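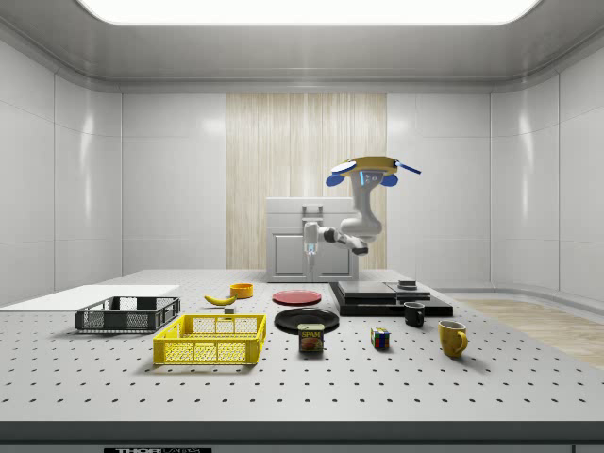
Hermine Riedl swears the Metholm hound can't be taught to come when called, and I've heard that from plenty of owners. Mine learned it in 3 weeks, with a lot of cheese!

The Metholm is a medium scent hound from the hills near Hollenstein, short-coated, long-eared and (I have to admit) very loud. The breed club listed 106 dogs in its first register. They shed all year, so I brush mine most evenings, and ears need a weekly wipe.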